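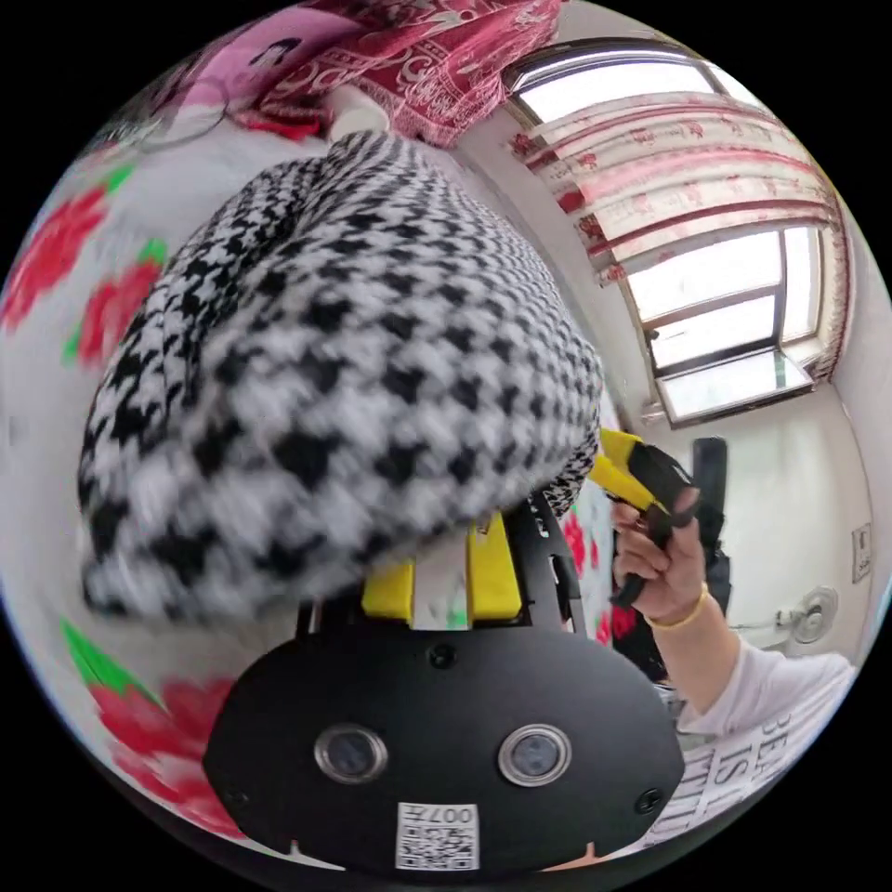

Pince à main Uldale, mors fermés sur un tissu pied-de-poule

Uldale, pinces à main pour la démonstration de gestes textiles
Vendues par paire ou louées au mois, chez Stovau
Fiche mise à jour le 2024-01-27

Bon, je reprends cette fiche de zéro, l'ancienne était devenue illisible à force d'ajouts (et je sais que vous étiez plusieurs à chercher le prix des patins sans le trouver, il est plus bas, promis !). Je m'occupe du matériel chez Stovau et c'est moi qui prépare les Uldale avant chaque départ, donc je les connais vis par vis.

On prend une pince dans chaque main, on ferme les doigts jaunes avec la gâchette, et on manipule le vêtement comme on le ferait d'habitude : on saisit, on secoue, on retourne, on pose. Les gestes enregistrés servent ensuite à apprendre le même travail au bras automatique de la table de pliage. Si vous êtes sur cette page, vous savez sans doute déjà pourquoi on passe par là. Le pliage programmé à la main, point par point, ça marche très bien sur une serviette et ça devient un cauchemar dès qu'il y a un col, une doublure et des manches.

Ce qu'il y a dans la mallette

Deux pinces, droite et gauche
Deux jeux de doigts jaunes, ajourés
Un jeu de patins de rechange
Le chargeur double
Une dragonne par pince (mettez-la, vraiment)
La feuille d'étiquettes pour le suivi des séances

Autonomie : 46 minutes par charge en saisie continue. Ça paraît court sur le papier. À l'usage, j'ai rarement vu quelqu'un garder les pinces en main aussi longtemps sans avoir envie de les poser, et tant mieux pour les poignets.

Sur quoi on s'entraîne

La question revient à chaque appel ! Prenez vos vrais vêtements, ceux qui vous embêtent. Un atelier qui commence par une pile de t-shirts identiques obtient un bras qui plie des t-shirts identiques, et au premier jean tout s'arrête. Mélangez le raide et le mou, le clair et le foncé, les motifs serrés aussi, parce que les petits carreaux et le pied-de-poule donnent du fil à retordre au repérage des bords. Et travaillez à des endroits différents : sur la table de l'atelier, bien sûr, mais aussi sur un lit, dans une pièce avec une fenêtre en plein jour, avec du bazar à côté. Le bras qui n'a connu qu'un plateau blanc sous des néons est très vite perdu.

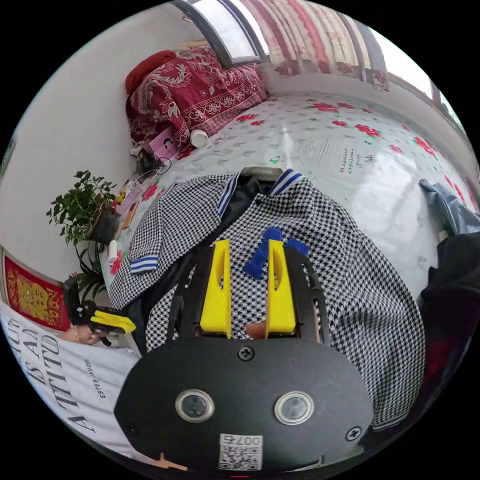 Commentaire reçu sous l'ancienne fiche : « Chez nous, au début, personne ne voulait prendre les pinces. On avait l'impression de former notre remplaçant, et on l'a dit en réunion. Finalement les plieuses ont demandé à choisir elles-mêmes les pièces enregistrées, et l'ambiance a changé à partir de là. Je reste méfiante pour la suite, je préfère l'écrire. Et les gâchettes sont dures le matin. »

Je laisse ce commentaire en bonne place, gâchettes comprises. Pour les gâchettes, il y a une molette de réglage sous la poignée, un quart de tour suffit en général. Pour le reste, je n'ai pas de molette.

Ce que je peux raconter, c'est ce que j'ai vu chez Salminen, à Sterstead, où on trie et on reconditionne des vêtements de seconde main. Ils sont 22 à l'atelier. Avant, le pliage occupait tout le fond de la salle, debout, le même mouvement d'épaule du matin au soir, et on y tournait par demi-journées parce que personne ne tenait plus. Quand le bras a pris les pulls et les pantalons, la direction voulait répartir tout le monde au tri. Les plieuses ont répondu que la moitié des défauts, elles les trouvaient en pliant : la couture qui lâche, la tache à l'intérieur du col, la doublure décousue. Un bras, il plie par-dessus la tache sans broncher.

Du coup ils ont gardé un poste de contrôle juste avant la table, et deux postes de démonstration à côté. Les gens qui démontrent ont une prime (elle a été négociée en mars, pas sans mal d'après ce que j'ai compris) et le temps passé avec les pinces compte comme du temps de production. Je vous conseille très fort de régler ces deux points AVANT de commander chez moi. J'ai repris une paire presque neuve l'an dernier pour cette seule raison : l'équipe devait faire ses séances en plus du reste, et la mallette n'est plus sortie du placard.

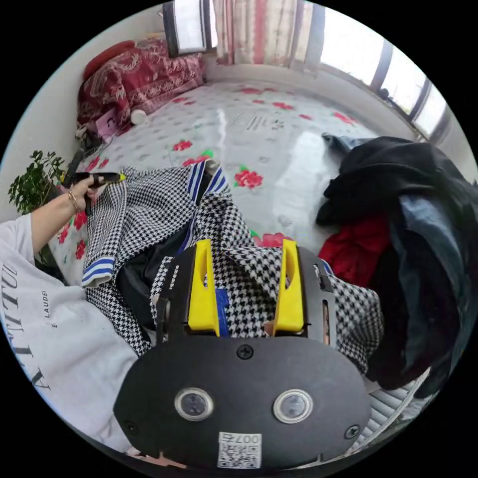 Autre chose qui change, et que je n'avais pas du tout vue venir, c'est qu'on se met à parler du geste. Des collègues qui plient côte à côte depuis des années découvrent qu'elles ne prennent pas une veste au même endroit. L'une part du col, l'autre des deux épaules, une troisième rabat d'abord une manche et se débrouille avec la suite. Il faut se mettre d'accord, au moins par type de pièce, sinon le bras hésite entre les manières de faire. Chez Salminen la discussion sur les vestes doublées a duré toute une pause et un bon bout de l'après-midi, et c'est franchement le meilleur moment que j'ai passé en installation !

Conseils de prise en main

Commencez par des séances courtes. Asseyez-vous si le plan de travail le permet. Pincez franchement, les doigts un peu écartés avant la saisie, et évitez de tirer en biais sur les tissus épais : les patins n'aiment pas ça. Gardez les objectifs en façade propres, un chiffon doux et c'est tout, jamais de produit à vitres. Les manches amples, on les remonte. Les bracelets fins ne gênent pas, les grosses montres si, elles tapent contre la poignée.

Pour les gauchers, rien à commander en plus, vous travaillez avec les deux mains de toute façon. Comptez juste quelques essais de réglage côté gâchette. 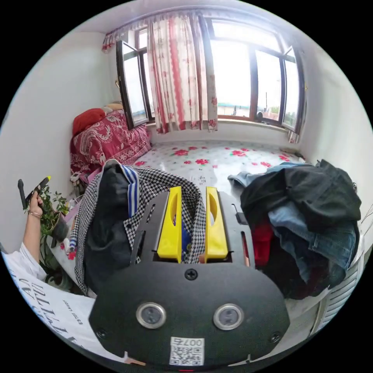 Les vêtements à col rigide demandent un peu d'habitude, je vous préviens tout de suite. On a tendance à serrer trop fort et à soulever trop vite, et la pièce pivote autour des doigts. Prenez le col bien au milieu, montez doucement, laissez le bas tomber tout seul. Pour les pièces lourdes, la deuxième pince vient en soutien et on ne force pas.

Entretien, patins, location

Les patins s'usent, c'est leur métier. Le jeu de rechange est à 22 euros, port compris, et se change avec la petite clé rangée dans le couvercle. Les doigts tiennent bien plus longtemps. Un bout de ruban adhésif dépanne pour repérer une pince ou marquer un doigt, pas de souci, évitez seulement d'en coller sur les surfaces de contact.

La location se fait au mois, avec une demi-journée sur place pour la première séance (c'est moi qui viens, prévoyez du café). La vente se fait sur devis, écrivez-moi en me disant quelles pièces vous traitez et combien de personnes vont démontrer. Précisez aussi qui, dans l'équipe, a été consulté, je pose la question à chaque fois et je préfère avoir la réponse avant de charger la voiture.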